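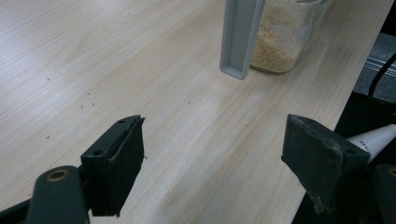

Step 3: Compare the finger pads

Open the gripper all the way and hold it low over the table so both pads show in the wrist camera. Look at the edges first. On this hand-held unit the right pad is more worn than the left, with gray, frayed edges low down where the black coating has rubbed off. The left one has a thin layer peeling along its upper edge. Write down both before you swap anything.

Step 4: Run the jar test

Use a glass jar with a dry, fine filling, 700 grams in total. Close on it at mid height, lift it 40 mm, hold, and set it down. Do 22 lifts with the old pads, then 22 with the Folteck pads. Keep the same jar and the same spot on the table.

Log every slip, even a small one. Şengül Gezer marks a slip when the jar turns in the grip, and we now score it her way.

Step 5: Change the pads

Take out the screws and fit the new pads as a pair. Do not mix old and new. Close the gripper on a sheet of paper and check that it pulls evenly on both sides.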